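Fekete Opens Orders for Standeneo Hand-Held Gripper Kit

Service package includes task recording, review of sessions and repair of worn parts

Fekete has opened orders for the Standeneo, a hand-held gripper kit intended for research groups and companies that teach robot arms to carry out household and kitchen work. The kit is available for purchase or on a monthly plan, and both options include access to a recording and review service operated from the company's site in Ponness.

The Standeneo is held in one hand and closed with a trigger. A camera mounted on the body records the fingers and whatever lies in front of them, and the recordings are used to train an arm fitted with matching fingers. An operator therefore needs no robot on site while the work is being demonstrated. The first units will ship to existing customers in October, with other orders to follow in the sequence in which they were received.

According to the company, the kit was developed after customers of its earlier bench-mounted product asked for equipment that could be carried from one room to another. The bench model remains on sale, and spare parts for it will continue to be stocked.

Each Standeneo case contains the gripper, two sets of fingers, a charging dock, a calibration board and a printed setup guide. The fingers carry square markers that allow the software to work out how far the jaws are open at any moment of a recording. Replacement pads and fingers may be ordered separately. The gripper weighs 862 grams with its battery in place, a figure that several early users considered high for long sessions. Fekete has responded by adding a wrist strap to the case at no extra charge and by advising that operators change over at regular intervals.

Customers who do not wish to record their own material may order it as a service. Under this arrangement, trained operators in Ponness perform a task agreed with the customer and deliver a set of recordings, sorted by task and checked for gaps. The standard order is 300 recordings of a single task. Larger orders are priced individually.

Tabletop work makes up most of the service's current catalog. Loading and unloading a dish rack is among the tasks most often requested, along with setting out food, moving small containers and clearing a table after a meal. Items on the table are changed between sessions so that a trained arm does not come to depend on one fixed layout.
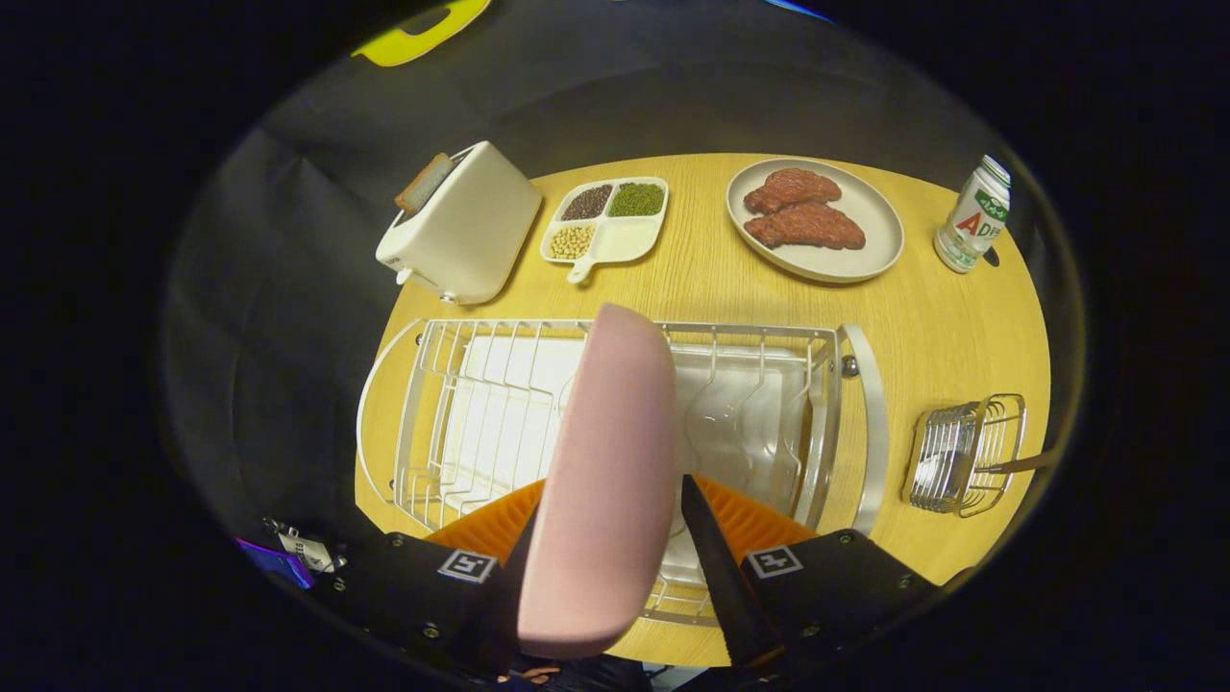
Dishes have received particular attention in the preparation of the catalog. A smooth item with a curved edge can turn between the fingers when it is gripped off center, and a rack with narrow slots leaves little room to correct the angle once the item has started to go in. Operators are instructed to approach slowly, to pause above the slot and to open the jaws only when the item is supported. Attempts that fail are kept and labeled as such, and customers may choose whether to receive them.

The review portion of the service is handled by Hokosach, a software firm that has worked with Fekete on the bench model. Recordings sent in by customers are examined for lost markers, blocked views and sudden jumps in the tracked path of the gripper. A report is returned with each batch, listing the recordings that can be used as they are, those that can be used in part and those that should be done again. Customers keep all rights to the material they submit. Neither company will use it for other purposes without written consent.

Before orders were opened, the kit was placed with a small group of laboratories and one commercial kitchen supplier for a trial period. Over the course of the trial, the participants submitted 600 recordings for review. Of these, 367 were accepted without changes. The remainder were returned with notes, most often on account of poor lighting or a hand passing in front of the markers. Fekete stated that the results had led to a revised setup guide, with a longer section on the placement of lamps and a short checklist to be completed before each session.

Participants in the trial gave a generally favorable account of the equipment. The trigger was described as light and even, and the charging dock as dependable. Several groups reported that new operators were able to produce acceptable recordings on their first day. Criticism was directed mainly at the software, which required a full recalibration whenever the fingers were changed. An update that shortens this step is being tested and will be offered to all customers free of charge - it will not be ready in time for the first shipment.

A second point raised in the trial concerned the wide-angle lens. Participants valued the broad view, which keeps much of the work surface visible even when the gripper is close to an object, but noted that items near the outer part of the view appear bent. The software includes a correction setting for customers whose training methods call for a flat picture. The original recording is always stored alongside the corrected one.

Fekete has also set out the limits of the product. The Standeneo is not sealed against water and should not be used in a filled sink or under a running tap. It is not rated for contact with hot cookware. The finger pads may be wiped with a damp cloth and mild soap, and should be replaced when the ribs have worn flat. Damage caused by liquids is not covered under the standard warranty, although it can be repaired under the monthly plan for a fixed fee.

The monthly plan covers the loan of the gripper, one replacement set of fingers per quarter, software updates and a set number of batch reviews. Customers who purchase the kit outright receive the software and updates, and pay for reviews as they are needed. Educational institutions may apply for a reduced rate under either option. Proof of status is required at the time of the order, and the rate cannot be applied afterward.

Training for new operators is offered in Ponness and by video call. The course lasts one morning, beginning at 9 a.m., and covers calibration, safe handling, the labeling of recordings and the care of the finger pads. Groups may bring their own objects to the session on request, provided that these are suitable for tabletop use. Places are limited, and customers with a confirmed order will be given priority.

The company plans to extend the service catalog to include drawers, cupboard doors and the folding of small towels. No date has been set for these additions. Customers with a need for a task not yet listed are invited to submit a written outline, stating the objects involved, the starting layout and the result expected. Outlines are reviewed jointly by Fekete and Hokosach, and a reply is given in writing with a price and a proposed schedule.

Orders and requests for the reduced educational rate may be placed through the Fekete sales office in Ponness.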